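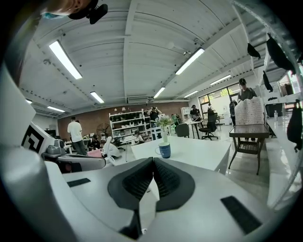
Dramitz is looking for participants for a demonstration day at its Prisow workshop, where visitors will collect manipulation data with a hand-held gripper and then watch a robot arm trained on data of the same kind. The gripper has a white housing, two dark gray finger pads with ribbed inner faces, and a square black-and-white marker on the left side. It is carried and operated by hand, in an ordinary room with desks, shelves and a long white table. No knowledge of robots is required.

Sessions run through June. Each participant attends one session of 4 hours, including a break, and works in a small group.

What you will do

You will receive a short introduction to the gripper and complete a practice round. After that you will carry out a set of household tasks at a table: picking up cups, moving small boxes, opening and closing containers, folding cloth. Each task is repeated several times at a steady pace. Speed is not scored – we ask for smooth motion and a clean grip and release. The last part of the session is the arm demonstration, run by Benjamín Espinoza, with time for questions. Visitors stay behind the marked line while the arm is powered.

Who can take part

Participants must be 18 or older and able to hold a tool of 513 grams in one hand for short periods, with rests between rounds. Left-handed participants are welcome and should say so when applying. Normal or corrected vision is needed. Please do not apply if you took part in the Herrera trial, which used the same task list.

We have 100 places. If more people apply, places will be assigned to give an even spread of ages and hand sizes.

Recording and data

The gripper records video and motion during every task. Other people in the room may be recorded, including their faces and voices. Recordings are stored on Dramitz servers and used for research and for training control software. A consent form is sent with the confirmation and must be signed before the session. You may withdraw at any time during the session without giving a reason.

Payment

Participants receive $300 for a completed session, paid by bank transfer. Travel is not reimbursed. Parking is available behind the building, entrance on the Skoltilov side.

How to apply

Send your name, age, dominant hand and two possible dates to Sebastián Pereyra, participant coordinator, with "Prisow sessions" in the subject line. Applicants will be told by e-mail whether they have a place. Wear closed shoes and leave rings and bracelets at home.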